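4. The Open Day

4.1 Setting and visitors

The open day was held on Thursday, February 16, 2023, in the training apartment on the ground floor of the Oramley building. The apartment has a working kitchen, a small bathroom and one bedroom, and it is where the project collects most of its human recordings. Visitors came in groups, signed in at the front desk, and were told before entering that people would be working in the kitchen while they watched. In total, 442 people signed in. Of these, 100 agreed to fill out the short form described in Section 4.4.

We planned the day around two stations. At the first, visitors watched a person do ordinary kitchen work while the view from a head-mounted camera was shown on a screen in the hallway. At the second, in the bedroom, the Hyun arm repeated a smaller set of wiping motions on a flat board. The order was fixed. We wanted visitors to see the human work before they saw the robot, so that their questions about the robot would start from the task and from what the task asks of a pair of hands.

Baiba Siliņa ran the kitchen station and Solène Chauvin ran the robot station. Neither gave a prepared talk. Each had a sheet of facts to draw on (battery life, number of recordings, what the software does with a recording), and answered questions as they came up.

4.2 The kitchen station

The kitchen task was dishwashing by hand. It was chosen over folding and table setting, which we had used at an earlier and smaller event in April, because it involves water, shiny surfaces and steady contact with an object. All three are hard for the current Pluron controller. The kitchen also has a polished stone countertop and glossy wall tiles, and the reflections they produce are a known source of error in our depth estimates. We left the lighting as it was.

The people doing the work were given no script. They were asked to wash the items at the sink in any order and at their normal speed, and to put things down where they would at home. Each session lasted up to 30 minutes, after which another person took over. The visitors stood behind a strip of tape at the kitchen door, and the hallway screen showed the camera view with a short delay.

Figure 3 is taken from one of these sessions. The left hand holds a small steel cup by its handle over the sink, while the right hand presses a dark scrubbing pad against the floor of a white tray on the countertop. Several visitors asked about this kind of two-handed work. In the form comments it came up more often than any other part of the kitchen station, usually in the form of a question about whether the robot would also need two arms.

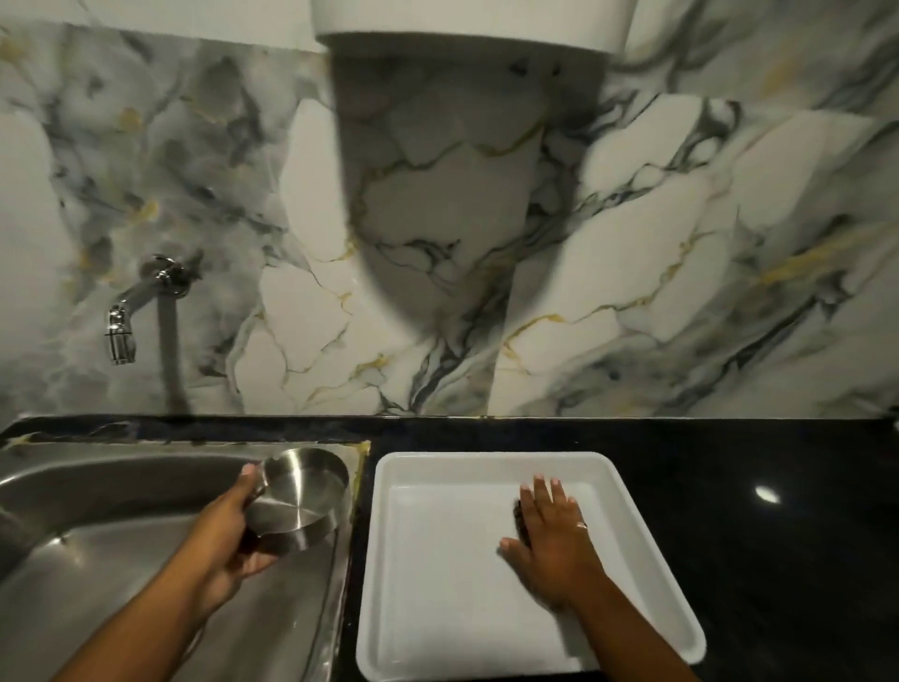
Figure 3. Camera view from the kitchen station: scrubbing a tray beside the sink, with a cup held in the other hand.

4.3 The robot station

The Hyun arm was clamped to a low table and fitted with a foam pad. It wiped a flat board along a path learned from the human recordings. The board was dry, and no dishes were used. We had considered a full washing demonstration and decided against it, mainly because the wrist joint of the arm is not sealed.

Each run began with the arm at rest above the board. Chauvin placed a paper marker anywhere on the surface, and the Oveo planner chose a starting point and a wiping direction. The arm then covered the marked area in overlapping strokes. When contact force passed the safety limit, the arm stopped and had to be restarted by hand. This happened several times in the morning, until the board was fixed down more firmly – a corner had been lifting slightly under the pad.

The stops drew more attention than the successful runs. Groups that saw one tended to stay longer at the table, and their questions were mostly about what the arm could feel and how it knew to stop. Groups that saw only clean runs asked about price and speed. We did not plan for this difference and did not record it in a way that would let us test it.

4.4 Visitor forms

The form had four items. Visitors were asked which station they had found easier to follow, which household task they would most like a robot to do, whether anything had made them uneasy, and whether they would let a recording be made in their own kitchen. There was space at the bottom for comments.

Most of those who filled out the form found the kitchen station easier to follow. Answers to the question about recording at home were more divided. People who said no often gave the same reason, that a camera worn on the head would pick up other members of the household. A smaller group was willing on the condition that they could watch the recording first and delete parts of it. We have since added a review step of this kind to the home recording procedure, and it is described in Section 5.2.

The forms should be read with some care. Visitors chose whether to fill one out, and those who were in a hurry mostly did not. The forms were also handed out at the exit of the robot station, so the arm was the last thing people had seen.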